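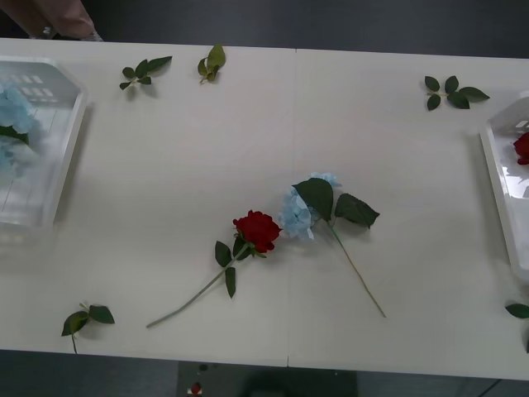 Sunday job, finally: sorting the fake flowers. I do table arrangements for a few halls around Lapointe and the stems have been living in one big bag since May. Posting as I go.

2/ I never buy dear ones. Anything over 40 cents a petal, as my aunt would say, is not going on a table where people put their elbows. Mine are mostly roses and hydrangeas because they are easy to mix and easy to replace.

3/ System is plain. One basket for blue, one for red, a clear space between them. Flowers come out onto the table, get looked at, and go left or right. I tried sorting by type last year and ended up with a basket of roses in every colour and no idea what I had for any one job.

4/ White table helps a lot. On my old brown one I kept losing the dark leaves. I wipe it down first with a damp cloth and let it dry, otherwise lint gets on the petals and you are picking at it for ages.

5/ Baskets are the see-through plastic kind with slots near the top. They let a bit of air in and you can tell the colour from the side when they are on a shelf. No lids. Lids squash the hydrangeas.

6/ Put hydrangeas in with the head up and don't pile things on them. Roses can lie down. A rose with a bent stem can be straightened by hand if there is wire in it – go slowly, a bit at a time, and start from the bottom.

7/ Someone asked about dust. Hair dryer on cool, held well back. For anything greasy (kitchen tables, candles) I use lukewarm water with one drop of dish soap, dip, shake, and stand it in a jar overnight. Test one petal first. Some reds bleed. I found that out on a cream tablecloth.

8/ Laurier Gagnon wants red only for the supper in Skestomby, 200 guests, long tables. Sylvie Morin wants blue for the library at Inden and has changed her mind twice about ribbon. So the colours have to be apart before I can say what I'm short of.

9/ Things I throw out: petals frayed along the edge, leaves gone white on the fold, heads that won't stay on the stem. A loose head gets one try with hot glue. If it comes off again it goes in the craft box for the neighbour's kids.

10/ Stopped for tea. My back prefers a higher table. If you're doing a lot of these, put the table legs up on blocks, or sit.

11/ Reply to a couple of you: no, I don't wrap them in tissue. I used to. It took longer to unwrap them than to make the centrepieces.

12/ Ribbon and the floral tape go in a separate tin. Tape dries out if you leave the end open, so fold it over on itself. The cheap roll from Sekia has lasted me longer than the good one – no idea why.

13/ Next is writing labels for the shelf. Just the colour and the month I last washed them. Masking tape and a marker will do. Sylvie has messaged again and it's white ribbon now.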